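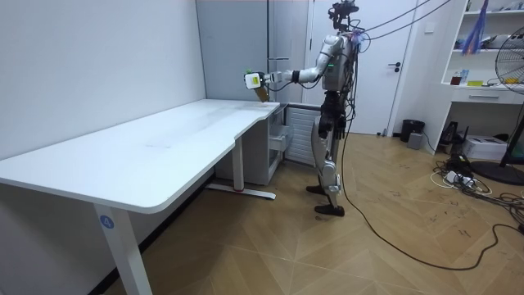
Slide 4: Humanoid at desk, small object in the gripper

Leave this one up while talking. Next slide only after the part about labels.

Start with the number. We have 269 recordings of this task so far. The goal is 1000 by April. Each one is a single try at moving one small thing over a desktop, start to finish.

Say what we keep: joint angles, gripper opening, video from the side. Say what we throw out: any try where the operator stopped to think for more than six seconds. The model learns the pause – we saw that with the first batch, and it stood still over the desk for no reason.

Mention that failed grasps stay in, labeled as failed. Remo Leone does the labels and checks each one twice. He will take questions on this.

Point at the desktop. One object at a time for now. Clutter comes later, after the Brerholm set is done.

Change three things between tries:
– where the object starts
– which way it is turned
– where the robot stands

Lighting we left alone. If somebody asks why, say we ran out of time before the Kurnum visit.

Pause for questions, then the labels slide.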